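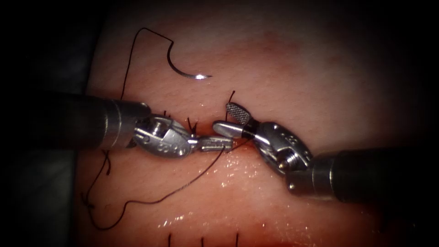 Tissue pad with an incision across the middle.

The revised leaflet on caring for stitches at home went to the printer in February. I have been asked by several readers of this blog to set out what changed, and I do so below in a personal capacity.

The earlier leaflet ran to 16 pages. It had grown by addition over the years, each department supplying a paragraph and none removing one. Information on washing appeared in two places, with different wording in each. The telephone number for the evening line was on the inside back cover, under the parking map.

The new version is six pages long and has a little over 700 words. The telephone number is on the front. Terms such as "exudate" and "dehiscence" have been replaced with "fluid" and "the wound coming open." Rosine Caron carried out the reading trials and recommended that every instruction begin with a verb. Her recommendation was adopted in full, apart from the section on medicines, where the pharmacy preferred its own text.

There was longer debate over the line that tells patients when their stitches will be taken out. The old leaflet gave a range of days. The new one leaves a blank space, to be filled in by hand before the patient goes home. Samer Haddad argued for keeping the range as well, and I supported him, but the blank space was approved without it.
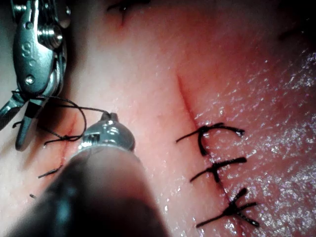 Berhanu Bogale wrote to me that the blank space would work only if somebody had a pen at the time, and that his mother had come home with three leaflets on which nothing had been filled in. He asked whether the discharge checklist could include it.

The point is a fair one and I have passed it on. The checklist is reviewed separately and I am unable to say when a decision will be made.

The large-print edition is still in preparation. A first run of 100 copies is planned, and requests may be left in the comments until then.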